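Flondeck bin station, clamp-mounted
Part no. 2656
Supplied by Akstead

The Flondeck is a sheet metal bin station for robot picking trials and for small cells that handle mixed parts. The bin stands on an ordinary bench and is held by clamps, so it can be taken off for cleaning and put back without drilling the top. It suits light robot arms hung or mounted to one side.

Fitting the bin

Set the bin on the bench and push the rear wall up to your reference line before tightening anything. Fit the clamps at the corners on the side away from the arm. Tighten each one a little at a time, then check that the bin has not crept. Mark the bench with tape where it meets the wall on the arm side. If the mark and the wall no longer line up, stop and re-teach the corner points before running again.

Cable loop

The arm's hose and cable bundle needs enough slack to let the wrist turn fully without pulling, but the loop must stay clear of the bin walls. Jog the arm slowly to all four corners with the gripper at floor height and watch the loop the whole way. The far corner on the arm's own side is usually the worst. Ties should be snug, with no pinching of the outer sleeve. Replace any tie that has gone brittle.

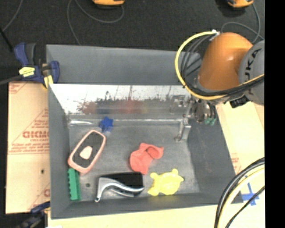
Taner Ersoy wrote to us that his cell at Tokgöz kept reporting a part in the rear of an empty bin, and that the trouble went away once he had dulled the back wall with a fine abrasive pad. He added that he now does the floor at the same time, working in one direction only, and re-runs the empty bin reference afterwards.

We have since added his method to the printed sheet. A matt liner for the rear wall is also available, part no. 17.

Routine care

Every 35 hours of running: wipe the walls and floor with a dry cloth, check the clamps, look along the cable loop for rubbing.

Every 70 hours: clean the gripper fingertips and check them for wear. Check finger height against the floor with a feeler gauge. Go over the floor for raised scratches and take them down with the pad.

Lock off the arm before reaching into the bin. Do not use solvent on the fingertips.

Spares

Clamp pads, fingertips and the rear liner are kept in stock. Cable ties and sleeve are sold by the pack. Codura gripper fingers made before November need the longer screw, so please give the date of purchase when ordering.

Sheet last revised February 2018.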